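[playtable] Re: toy food, what goes on the green cloth
From: Corina Pîrvu

Quick one between two other things, sorry for the typing. Answers under Tudor's questions, then the rest.

On 16 Feb 2019, Tudor Jitaru wrote:
> Hi all,
> Trying to get the toy food list straight before March. Three things.
> First, are we keeping the green cloth for the table or going back to
> the bare white top? I find the cloth creeps every time somebody
> leans on it and then the plates end up crooked.
> Second, what's staying out? The Jesell box says 100 pieces and I can't
> believe we need more than a handful at one time. Half of it I can't
> even name. There is a beige thing that might be ginger.
> Third, plates. Two of the deep bowls from Zoltgate are scratched and
> I'd like to drop them, unless someone objects.
> Tudor

Cloth stays. Food shows up so much better on the green, especially anything yellow or orange. On the white top the pale stuff just disappears, the rice ball and the tofu were hopeless. For the creeping: pull it tight and clip underneath, on the long sides, not the corners. I used the flat clips from the Brivthorpe order, they're in the drawer in 301. If it still wanders put a strip of rug grip under the front edge. Iron it before, not after it's clipped (ask me how I know).

What stays out. My vote:

croissant, yes. Good shape, reads as a croissant from across the room, doesn't roll much
the shrimp, both of them. The stripes are great
lemon half, fine
fried egg, no, too flat, people pick up the cloth with it
grapes, NO. the little stalk comes off and then it's a hunt under the table
corn, only if somebody glues the leaf back
the beige thing, I think it's a potatoe? Out either way

Rest goes back in the box, please with the lid ON, there was dust all over the bottom layer last time and I had to wash the lot in the sink. Warm water and dish soap is enough. Dry them on a towel overnight, the hollow ones hold water and then dribble on the cloth.

Plates. No objection to dropping the bowls. I'd go with the light purple plates, the round shallow ones. Bit of a rim so things don't slide off but low enough that you can still see what's on it. And the color is nice against green, soft, doesn't fight with the food. One item in the middle, please, don't heap them. When there's a pile nobody can tell the bread from the rest.

Also can we agree where the spare things live while the table is set. Right now they're on the floor, on chairs, someone had a bun in a coat pocket. A shallow tray on the side would do it. I can bring one from home but it's got a chicken on it.

Still missing: the second lemon half, the pretzel, and the lid of the little teapot. If you have them say so, no questions. Halász was going to check what a replacement set costs but I haven't heard back, so maybe hold off on ordering anyting yet.

Croissant is in the first one, shrimp in the last. Green in all of them.

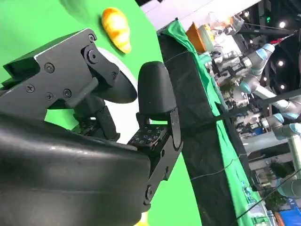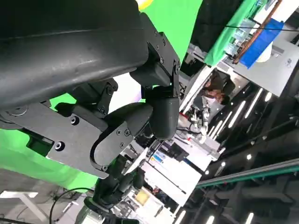
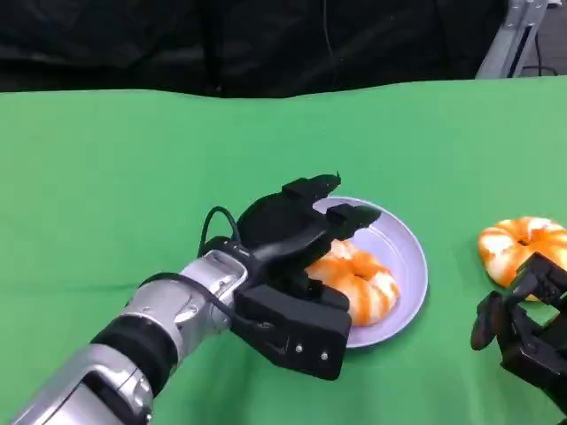 Tudor Jitaru wrote back within the hour that he'd go along with the cloth if it gets clipped on the long sides, that the egg should have one more chance with a plate under it, and that the pretzel is in his desk and has been since before Christmas. He'll bring it Monday, plus a tray with no chicken.

Fine by me. Egg gets one chance.

Corina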